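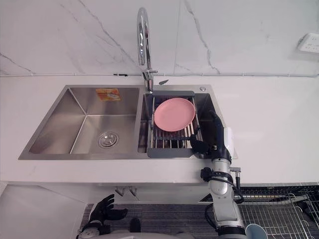

Handout 8, page 2

Varden Evening Classes: Running a Small Kitchen
Week 8: The sink, and what to do around it

Right, this is the week people tell me they're going to skip, and then they come back in week nine asking for the handout. So have it now. I've tidied up my notes from the session and put in the bits I forgot to say because we ran over talking about plugs.

Start with the two bowls. If you've got a double sink like the one at the top of the page, with one bowl bigger than the other, please decide what each one is for and stick to it! I wash in the big one and drain over the small one. You can do it the other way about if you hardly ever wash a large pan, but I'd try it my way for a week first. What drives me up the wall is a kitchen where both bowls are half full of things and there's nowhere left to fill a kettle.

Now, racks. I've gone on about the expandable sort before (the ones with rods across the middle and a plastic frame at each end, which slide out to fit the width of your bowl) and I'm going to go on about them again. They sit over the sink, so the drips go down where drips ought to go and your worktop stays free. I grew up with a wire rack on a tray, and the tray was always disgusting underneath.

A few things to check before you buy one:

Measure the bowl from rim to rim, on the outside of the rim as well as the inside. The ends need something to rest on. I bought an Ivetti rack years ago on the inside measurement alone and it dropped straight in.

Look at the gap between the rods. Plates and bowls are no bother at all, but teaspoons will go through, and so will the lids off those tiny spice jars.

Push down on each end once it's in place. If one end lifts, pull it out a touch wider and try again. Do this with nothing on it, please, and not with your gran's teapot.

Flat rims are easiest. If yours is rounded, the Obura ones with rubbery feet grip better, though I find the feet go sticky after a while and want scrubbing.

Somebody asked about laying plates flat, like the pink one on the rack in the picture. It's fine for one plastic plate you'll be using again in ten minutes. For a full wash I'd stand things up or prop them against each other, as a flat plate with a raised rim holds a little puddle on top and takes ages to dry. If you must lay it flat, turn it face down.

Plastic, by the way, dries slower than china. I don't know the proper science of it and I'm not going to pretend I do (ask the Tuesday-ish crowd in the chemistry room), but give it a wipe with a clean tea towel before it goes in the cupboard or you'll get that musty smell in the stack.

Cleaning the steel. Hot water, a drop of washing-up liquid, soft sponge, and always along the grain if it's a brushed finish. Go across it and you'll see every scratch when the light's on. Lift the strainer out and do underneath. Then do the walls of the bowl, and then the rim, and the bit behind the tap where the crumbs get to. Rinse it, dry it with a cloth, done.

Old stickers are the other thing. Plenty of sinks still have one inside the bowl long after the printing has worn away, a little orange one in this case, up on the back wall. Warm soapy cloth held over it for a few minutes, then roll the edge up with your thumb. Cooking oil for what's left behind. No knives and no wire wool!

Squared corners look very smart but they collect gunk, so keep an old toothbrush by the sink and go round them when you do the strainer. Same brush for the seam where the worktop meets the trim along the wall. Mine's a Serneck worktop, pale, and tea gets everywhere on it.

For next time: do one full wash-up using only one bowl for washing and one for draining, and jot down where you ran out of room. Bring your rim measurements too if you're thinking of buying a rack. Notes to me by 7th April, in the tray outside room 1371.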